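Household plastic sorting is the separation of used plastic goods by resin before collection. In Driswood the practice began in October with 13 drop-off points; by March 22, 2023, there were 160.

2 comments
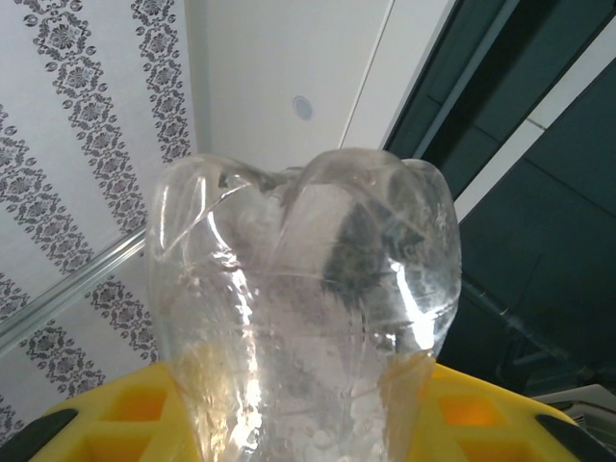
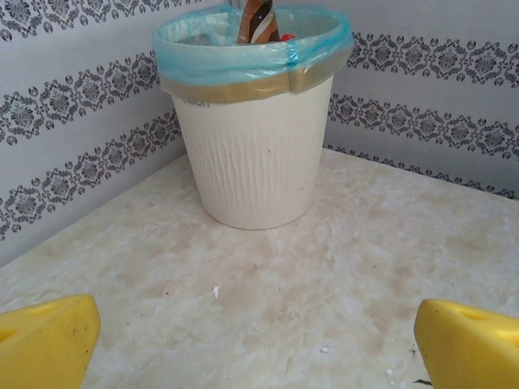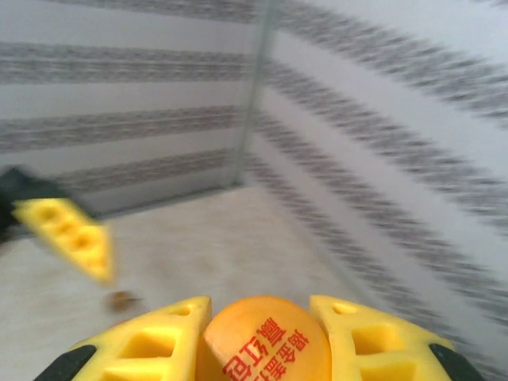

First picture: crumpled clear bottle. Second: lined wastebasket. Third: orange ball with red printing.

Bottles are emptied and capped. Film is kept apart, as it wraps around sorting shafts. Mixed-resin items go to residual waste.

809 shares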